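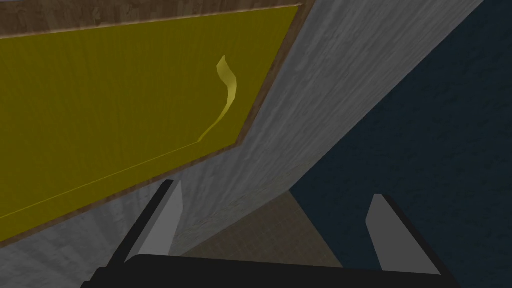

Prasmont übernimmt Küchenbauer Powell – Werk in Holtdale bleibt bestehen

Holtdale, 1. August 2020. Der Möbelhersteller Prasmont übernimmt den Küchen- und Schrankbauer Powell. Beide Unternehmen haben den Vertrag unterzeichnet, wie Prasmont mitteilte. Zum Kaufpreis machten die Beteiligten keine Angaben. Das Werk am Ortsrand von Holtdale soll erhalten bleiben, ebenso der Name Powell, unter dem dort auch künftig Küchenfronten, Schubladen und Einbauschränke gefertigt werden.

Mit dem Verkauf endet für die Belegschaft eine längere Zeit der Unsicherheit. Im Februar hatte Powell bekannt gegeben, einen Käufer zu suchen. Der Betrieb gehörte bis zuletzt der Gründerfamilie, aus der niemand die Leitung übernehmen wollte. Gespräche mit einem Finanzinvestor waren im Frühjahr ohne Ergebnis beendet worden. Prasmont stieg danach in die Verhandlungen ein.

Geschäftsführer Dilwyn Gethin, der Powell seit 14 Jahren leitet, bleibt vorerst im Amt. Er soll die Eingliederung begleiten und anschließend in den Ruhestand gehen. Über seine Nachfolge ist noch nicht entschieden. »Wir haben einen Käufer gesucht, der selbst Möbel baut und weiß, wie eine Lackiererei funktioniert«, sagte Gethin auf einer Betriebsversammlung. Die Produktion laufe unverändert weiter, offene Bestellungen würden zu den vereinbarten Preisen ausgeliefert.

Für Prasmont ist der Zukauf vor allem wegen der lackierten Fronten interessant. Das Unternehmen stellt bisher überwiegend Tische, Regale und freistehende Schränke aus Massivholz her und lässt farbige Teile bei Zulieferern beschichten. Diese Arbeiten sollen nun schrittweise nach Holtdale verlagert werden. Powell verfügt über eine eigene Lackierstraße und mischt Farbtöne nach Kundenwunsch, auch in kleinen Mengen. Gerade bei Nachbestellungen für ältere Küchen war das in den vergangenen Jahren ein wichtiger Teil des Geschäfts.

Nia Howells, bei Prasmont für die Produktion zuständig, nannte die Lackiererei den Hauptgrund für das Angebot. Die Nachfrage nach farbigen Möbeln sei gestiegen, die Lieferzeiten der Zulieferer seien zugleich immer länger geworden. Manche Kunden hätten zuletzt acht Wochen auf eine einzelne Schranktür gewartet. »Das wollen wir deutlich verkürzen. Eine Zahl verspreche ich erst, wenn die Abläufe stehen«, sagte Howells.

Die Lackierstraße soll im kommenden Jahr erneuert werden. Geplant sind eine neue Absauganlage und eine zweite Trockenkammer. Außerdem will Prasmont die lösemittelhaltigen Lacke, die in Holtdale noch für stark beanspruchte Oberflächen verwendet werden, durch wasserbasierte Produkte ersetzen. Erste Versuche dazu hatte Powell bereits unternommen, sie aber aus Kostengründen unterbrochen. Wie viel Geld in den Umbau fließt, teilte Prasmont nicht mit. Während der Arbeiten soll die Fertigung in einem Teil der Halle weiterlaufen.

Betriebsbedingte Kündigungen schließt der neue Eigentümer für vier Jahre aus. Die Zusage ist nach Angaben beider Seiten Bestandteil des Kaufvertrags. Der Betriebsrat begrüßte die Regelung, verwies aber auf offene Punkte. So sei noch nicht geklärt, ob die Beschäftigten in Holtdale künftig nach den Tarifen von Prasmont bezahlt werden. Auch die Schichtpläne in der Lackiererei müssten neu verhandelt werden, falls dort zusätzliche Aufträge bearbeitet werden. Die Gespräche darüber sollen nach der Sommerpause beginnen.

Nicht Teil des Verkaufs ist das Ladengeschäft im Ortszentrum. Powell hatte dort Musterküchen und Einzelstücke aus auslaufenden Serien angeboten. Das Gebäude bleibt im Besitz der Familie, die es vermieten will. Die Ausstellungsstücke werden noch bis zum Ende des Sommers verkauft. Eine neue Ausstellung plant Prasmont auf dem Werksgelände, in einem Anbau, der derzeit als Holzlager dient. Wann sie eröffnet, hängt vom Bauantrag ab, der noch nicht gestellt ist.

Für Besitzer älterer Küchen ändert sich zunächst wenig. Ersatzteile wie Griffe, Auszüge und Scharniere bleiben nach Angaben des Unternehmens lieferbar, soweit sie im Lager vorhanden sind. Bei Fronten gilt weiterhin, dass ein Muster eingeschickt werden sollte – der ursprüngliche Farbton lässt sich anhand der Rechnung allein oft nicht mehr bestimmen, weil Lack mit der Zeit nachdunkelt oder ausbleicht. Garantien gelten bis zum Ende ihrer jeweiligen Laufzeit, Ansprechpartner ist wie bisher der Kundendienst in Holtdale.

Die Beschläge bezieht Powell seit langem von Vernotach. Auch diese Zusammenarbeit soll fortgesetzt werden, zumindest bis der laufende Liefervertrag endet. Danach will Prasmont den Einkauf beider Werke zusammenlegen. Ob dabei einzelne Griffmodelle aus dem Programm fallen, ist nach Auskunft des Unternehmens offen. Händler sollen eine Liste der betroffenen Artikel erhalten, sobald darüber entschieden ist.

In der Gemeinde wurde die Nachricht mit Erleichterung aufgenommen. Powell gehört zu den größten Arbeitgebern am Ort und bildet regelmäßig Tischler und Lackierer aus. Die jungen Leute, die im Herbst ihre Ausbildung beginnen, behalten ihre Verträge. Prasmont will nach eigenen Angaben auch in den folgenden Jahren in Holtdale ausbilden und prüft einen Austausch mit dem eigenen Stammwerk, das 30 Kilometer entfernt liegt. Dort fehlt es vor allem an Fachkräften für die Oberflächenbehandlung.

Die Übernahme steht noch unter dem Vorbehalt der behördlichen Genehmigung. Beide Unternehmen rechnen nicht mit Einwänden, da sich ihre Sortimente nur an wenigen Stellen überschneiden. Bis zur Freigabe arbeiten sie rechtlich getrennt. Händler und Privatkunden bestellen in dieser Zeit über die bekannten Wege, und auch die Kataloge beider Häuser bleiben gültig.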